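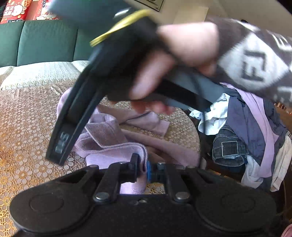 *Lavender fleece-like garment, on the patterned cloth*

On 27th November, Babak Safavi wrote:

> Do you fold fleece in halves or thirds? Mine springs open on the shelf.

Thirds, sleeves in first, seams flat. Press the air out before the last fold - fleece holds a lot of it. Thin purple cloth gets halves only.
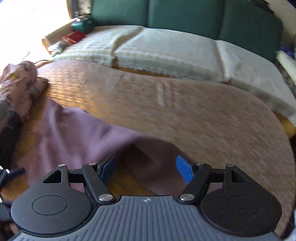 Fatemeh Nazari adds that rolling works better for drawers under 258 mm deep, and that fleece should go in last.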